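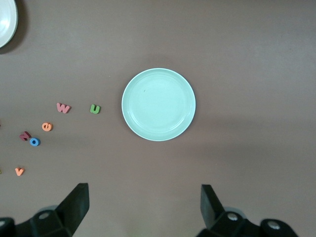 Thread on the Derneo wrist kit. Two-finger gripper, wrist camera, mounting plate, one cable, and the logging software that comes with it. Paid for out of our own budget. Troklow, who sell it here, have not seen any of this.

2/ Price was $1,337 before freight. The older version without the camera is listed at $1,147. If you already own a camera that fits your arm, buy the older one and keep the difference.

3/ Our use is tabletop pick and place. Plastic plates and foam alphabet letters on a plain brown table, which is about as boring as manipulation gets. Thin, light parts show up gripper faults quickly, and foam is forgiving when the force setting is wrong.

4/ Mounting took most of an afternoon. The plate is drilled for the common bolt circle, but the supplied screws were too long for our flange and bottomed out before they clamped. We cut them down. Troklow's answer by email was that shorter screws are "available on request". Request them when you order.

5/ The cable is the weak part of the hardware. It leaves the housing on the side, so any wrist rotation past a half turn drags it across the forearm. We added two clips and limited the joint in software. Check your own clearance before you run anything at speed.

6/ Fingers are flat black paddles with squared tips. Good for foam letters, which sit between them without rolling. Less good for a plate rim. A flared rim gives the flat face very little to hold, and the grip point has to be well chosen. Dotley make a ribbed pad set that is meant to fix this. Ours is on back order.

7/ Camera placement is sensible. With the gripper open you get both fingertips along the bottom of the image and the workspace above them, so the approach stays visible most of the way down. The mechanical base takes up the bottom corners. Crop it or mask it if your model is fussy about that. Ours wasn't.

8/ A typical approach view, gripper open:

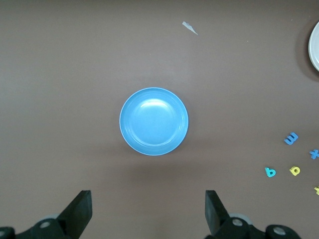
Blue plate ahead of the open fingers, letters off to the right. Wrist camera, no crop.

9/ Worth looking at the highlight on the inner well of that plate. Glossy plastic under overhead light does this, and the auto exposure on the Derneo camera doesn't help. We locked exposure and gain by hand and got steadier results. The setting is on the third tab of the config page, labelled "behaviour" for some reason.

10/ Focus is fixed. The table is fine at working height. Parts of the arm very close to the lens go soft. Don't plan on reading small print with it.

11/ Colour is decent. Pale green, light blue and off-white plates are easy to tell apart in the raw images. Yellow and orange letters needed a white balance lock before our classifier stopped swapping them. The letter shapes were a separate problem: a lowercase "z" turned on its side looks like an "N", and that is no fault of the camera.

12/ Repeatability. We ran 2,000 open and close cycles with nothing in the fingers, then repeated the zero check. No drift we could measure with the gauge we have, which is not a fancy gauge. One fastener on the left finger linkage had backed out slightly. Thread locker fixed it. I'd put it on from the start.

13/ Pick trials came after that, over 1,147 logged attempts. Yes, same figure as the price of the old kit, I did check the spreadsheet twice. Letters were reliable once the force was turned down. Plates were the bulk of the failures, nearly all of them rim slips.

14/ Logging software: records joint state, finger position and video with a shared clock. Timestamps lined up in every file we opened. Export is slow, and it writes one enormous folder with no index. The licence covers one arm. A second arm means a second licence, and the web page does not make that clear.

15/ Compared with the Verschueren gripper we had on the same arm until February: the Verschueren is stiffer, closes faster, and has a far better cable exit. It also has no camera, and the bracket we made to add one never held its alignment after a bump. For image-based work I'd take the Derneo. For straight repetitive handling, the Verschueren.

16/ The manual is a PDF with the torque table missing. The version on the Troklow site, dated 26 Oct 2023, has the table. Use that one.

17/ Current status: staying on the arm. I'll add to this thread when the Dotley pads arrive and I've rerun the plate trials with the same force settings.

18/ A few people have asked for the config file. It has our network details in it, so I'll clean it up first and post it as a reply here.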